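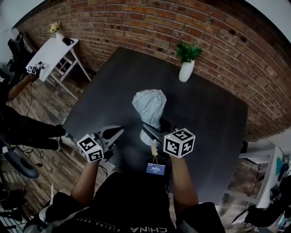

Keeping cleaning cloths fresh

A cloth that smells sour has usually been left damp in a heap. Rinse it under the hot tap after the last job of the day, wring it out hard and hang it over a rail by one edge – never folded double.

Wash kitchen cloths every 2 days, separately from clothing. Cotton can go in at 140°F or hotter. Microfiber should stay cooler, and fabric softener ruins it, so leave that out.

For grease that won't shift, rub in a little dish soap and leave the cloth for 17 minutes before washing. A tablespoon of washing soda in the bucket also helps.

Keep bathroom cloths a different color from kitchen ones. Old T-shirts cut into squares do fine for floors and shoes.

When a cloth gets thin, move it to the garage for oily work. Dry oily rags flat outdoors, away from the house, before throwing them out.

Next page: wooden spoons and boards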